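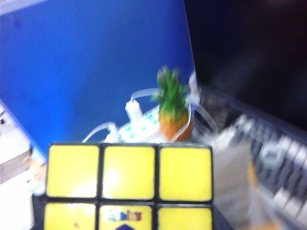 4 Würfel vorbereiten und Grundstellung prüfen

Dieser Abschnitt gilt für Zauberwürfel der Bauart 3 × 3 × 3 mit aufgeklebten Farbflächen und schwarzem Korpus. Für Würfel mit durchgefärbten Kunststoffflächen entfallen die Schritte 4.2.3 und 4.2.4. Die Notation der Drehungen ist in Abschnitt 3 erklärt.

4.1 Benötigtes Material

Pflegeset Protedo (Silikonöl, Pinsel, Mikrofasertuch)
Kreuzschlitzschraubendreher PH1
Ablage Hikska oder eine andere rutschfeste, ebene Unterlage
Prüfblatt aus Anhang B

4.2 Sichtprüfung

1. Würfel auf die Unterlage legen, gelbe Seite zum Bediener.

2. Das Mittelfeld jeder Seite ermitteln. Die Mittelfelder ändern ihre Lage zueinander beim Drehen nicht und legen fest, welche Farbe die Seite im gelösten Zustand hat.

3. Ränder der Farbflächen mit dem Fingernagel abtasten. Abstehende Ecken andrücken und 20 Sekunden halten.

4. Verschmutzungen mit dem leicht angefeuchteten Tuch abwischen. Keinen Alkohol und keine Lösungsmittel verwenden, da sich der Klebstoff anlösen kann. Ein Logo auf einer Farbfläche nur abtupfen, nicht reiben.

5. Farben bei diffusem Licht vergleichen. Glänzende Flächen spiegeln unter einer Deckenleuchte so stark, dass Gelb und Weiß verwechselt werden können. Würfel im Zweifel um einige Grad kippen und erneut ablesen.

Hinweis: Eine ersetzte Farbfläche muss im Farbton nicht exakt übereinstimmen. Sie muss sich jedoch eindeutig von den fünf anderen Farben unterscheiden lassen.

4.3 Grundstellung

Bei der üblichen Farbanordnung liegen folgende Seiten einander gegenüber:

Gelb – Weiß
Rot – Orange
Blau – Grün

1. Würfel so halten, dass das gelbe Mittelfeld oben und das grüne Mittelfeld vorn liegt.

2. Prüfen, ob das orange Mittelfeld rechts liegt. Liegt dort das rote, ist die Farbanordnung gespiegelt. Der Würfel kann verwendet werden, die Farbangaben in den Abschnitten 5 bis 7 sind dann für Rot und Orange zu tauschen.

3. Alle sechs Ebenen nacheinander um 90 Grad im Uhrzeigersinn und wieder zurück drehen. Keine Ebene darf haken.

Vorsicht: Beschädigung durch Verkanten. Eine Ebene erst drehen, wenn die zuvor gedrehte vollständig eingerastet ist. Klemmt eine Ebene, nicht mit Gewalt weiterdrehen, sondern in die letzte freie Stellung zurückgehen.

4.4 Schmieren und Spannung einstellen

1. Eine Ebene um 45 Grad drehen, bis der Spalt zum Innenleben zugänglich ist.

2. Einen Tropfen Silikonöl mit dem Pinsel einbringen. Öl nicht auf die Farbflächen gelangen lassen.

3. Ebene schließen und den Würfel in allen Richtungen durchdrehen. Nach 50 Drehungen austretendes Öl abwischen.

4. Bei Modellen mit abnehmbaren Mittelkappen: Kappe abheben und Schraube um höchstens eine Vierteldrehung verstellen. Alle sechs Schrauben gleich einstellen.

Vorsicht: Bei zu lockerer Einstellung können Ecksteine herausspringen. Kleinteile von Kindern unter drei Jahren fernhalten.

Wartungsintervall: alle 500 Lösungen oder bei merklich schwererem Lauf.

4.5 Abschluss

Ergebnis im Prüfblatt eintragen. Lassen sich alle Ebenen frei drehen und sind die Farben eindeutig ablesbar, weiter mit Abschnitt 5, Kreuz auf der weißen Seite.

Bearbeitung: Boglárka Gál
Stand: 31.12.2019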